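In Praise of the Slow Lunch
By Hamish Tosh
28/09/2019

I have worked in five offices, and I can tell you what we ate in every one of them far better than I can tell you what we made.
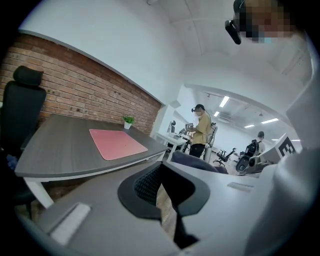
My first job was at a small print firm called Toft, and at noon the presses stopped and everyone sat down together for a full hour. I was 22 and thought this was a crazy waste of time (I had things to do!). By January I was the one bringing soup. I learned the whole trade at that table: how to price a job, which paper curls, how to tell a customer no without losing him. Nobody had set out to teach me any of it.

Compare that with how most of us eat now. A sandwich in one hand, the other hand on the mouse, crumbs everywhere, and by three o'clock you can't remember if it was turkey or ham. I did that for 4 years at a place called Judex and I couldn't name you ten people who worked there.

I know the argument on the other side. People want to get home to their kids, and a short lunch means an earlier exit. Fair enough, and I wouldn't force anybody. But I'd ask those people to try it twice a week for a month and see how the afternoon feels. Mine go so much better! I come back from a proper meal and the problem I was stuck on all morning has usually come loose, often while somebody was telling me about their tomatoes.

It doesn't have to be fancy either. My favorite lunch spot in Ustik is a diner with 3 booths and a lady at the counter who is 74 and makes the best split pea soup I've ever had. We drag two tables together and stay until the coffee runs out.

So if you run a company, please, buy a big table before you buy anything else. Put it near a window, leave the noon hour off the meeting calendar, and go sit at it yourself. Bring enough bread for the new person.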